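**Laboratorio de Manipulación de Sarnstead** · Hilo sobre la comparación de pinzas, noviembre

1/ El laboratorio ha concluido la primera ronda de pruebas comparativas entre dos pinzas eléctricas, la Arkent y la Sanier, montadas sucesivamente en el mismo brazo. En este hilo se resumen el procedimiento y los resultados provisionales.
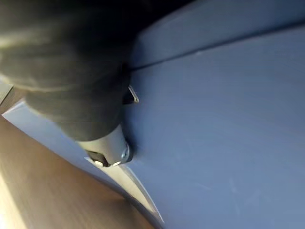
2/ El objetivo de la ronda era limitado: determinar cuál de las dos pinzas ofrece un comportamiento más estable al trabajar junto a bordes, rebordes y solapas, donde el margen de aproximación es escaso y el propio cuerpo de la pinza reduce la visibilidad de la cámara de muñeca.

3/ Cada pinza ejecutó 200 ciclos de aproximación, contacto, cierre y retirada. Los ciclos se distribuyeron en series de 10, con una verificación de la calibración entre serie y serie. La responsable del protocolo es Lizelle Tshabalala.

4/ El brazo y el controlador Chauke se mantuvieron sin cambios durante toda la ronda. Solo se sustituyó la pinza, con su adaptador correspondiente, y se actualizaron la masa y el centro de gravedad declarados en el controlador.

5/ Resultados de la pinza Arkent: 2 ciclos fallidos, ambos por contacto anticipado del cuerpo con la pieza. La fuerza de cierre se mantuvo dentro de la tolerancia fijada por el laboratorio en todas las series.

6/ Resultados de la pinza Sanier: 10 ciclos fallidos. La mayoría corresponde a aproximaciones oblicuas, en las que los dedos alcanzaron el borde con un ángulo superior al previsto. En aproximación vertical no se registró ningún fallo.

7/ Conviene leer la diferencia con prudencia. La Sanier es más corta y su adaptador desplaza el punto de contacto respecto al eje de la cámara. Riaan Fourie revisa en estos momentos si una parte de los fallos debe atribuirse a la transformación entre cámara y pinza.

8/ En cuanto a la cámara de muñeca: a distancias muy cortas, el cuerpo de la pinza queda fuera de foco y ocupa una porción considerable de la imagen. El algoritmo de detección de bordes pierde fiabilidad en esa fase, con independencia del modelo instalado.

9/ Se ensayó una máscara fija sobre la zona ocupada por la pinza. Con ella disminuyeron las detecciones falsas en las superficies lisas y de color uniforme, en las que antes se confundían las sombras con juntas reales. La máscara debe generarse de nuevo cada vez que se cambia de pinza.

10/ Tiempo de sustitución: el cambio completo de una pinza por otra, incluida la calibración, requirió 30 minutos. Unathi Ngcobo ha redactado una ficha de montaje con el orden de apriete de los tornillos y la secuencia de comprobación en el controlador.

11/ Queda pendiente una segunda ronda con velocidad de aproximación reducida e iluminación lateral. Nana Ofori coordinará la preparación de las piezas y el registro de los datos de fuerza.

12/ El laboratorio no emite por ahora una recomendación de compra. Los registros de ambas pinzas y los parámetros del controlador se facilitarán a los grupos colaboradores que los soliciten a Shireen Mahlangu, por los canales habituales.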